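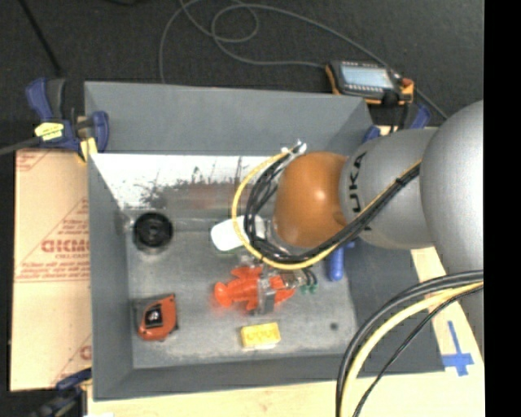 Bin view from the fixed workspace camera, KUKA arm reaching into the bin.

pronen-grasp

Grasp planning and bin-picking control for a single arm over a single bin of mixed objects. Given one overhead view, the planner proposes grasp poses, ranks them, and sends the best one to the arm controller. No object models are needed. The bin can hold toys, hand tools and small household items in any arrangement.

Packages

pronen_perception – crops the camera view to the bin, masks the arm, and outputs a per-pixel grasp score.
pronen_planner – samples candidates, checks each against the bin walls, and plans an approach.
pronen_control – streams joint targets and handles stops, retries and logging.
valderrama – replay tool. Steps through a logged attempt with the camera view and joint state side by side.

Installing

Clone the repository and run make deps, then make all. The planner builds without a GPU, but scoring is slow enough on a CPU that live use is not recommended. The controller must run on the machine wired to the arm.

Running

Start the controller first, then the planner:

pronen-control --config cell.yaml
pronen-plan --config cell.yaml --candidates 100

The default candidate count is 100. Higher values help in crowded bins and do little elsewhere. Use --dry-run to plan and log without motion.

Calibration

The bin pose is read from cell.yaml and is not estimated at run time. If the bin or the camera moves, run pronen-calibrate again. The bin should be clamped to the table before calibrating. Wall clearance is checked against the stored pose only, so a shifted bin will produce approaches that touch the walls.

Logs

Each attempt is written to its own folder: one view before the approach, one during the grasp, one after the lift, the chosen pose, and the joint trace. The sample log set contains 2,000 attempts. Success labels come from gripper width after the lift.

Known issues

- Cable loops near the wrist are sometimes left outside the arm mask and scored as objects. Set mask_margin to 5 or more.
- Scuffs on light bin surfaces can give low, scattered scores. These rarely reach the top of the ranking.
- Thin items lying flat against a wall get no valid approach.
- Config files from version 1 do not load in version 2. Use tools/convert_config.

Maintainers

Édgar Condori (planner, control), Arnulfo Correa (perception, replay). Open an issue before sending a large patch, and attach the attempt folder to bug reports.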